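Tarot evenings move to Nurkness hall

The monthly tarot evenings run by Hanneke Leemans will move to the Nurkness hall from April. The evenings were held until now in the back room of her shop, which has become too small for the group.

Ms Leemans began reading cards for neighbours eight years ago. Her mailing list has now 236 names, and she says many people come only to listen and to learn the meaning of the cards. "Some are shy to ask a question in front of others," she said. "They can write it on paper and I will read it at the table."

Ailsa Dalgleish will again give short palm readings during the break -- these must be booked at the door. Ishbel Gillies, who teaches numerology, joins as a guest for the first evening and will speak about birth dates and house numbers.

The hall is next to the dental centre, and parking is free after six. Tea is included in the ticket. Visitors are asked to bring their own deck if they have a favourite one.

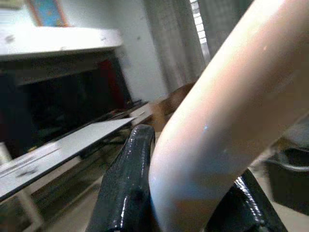
Also in Nurkness: Dream circle looks for new members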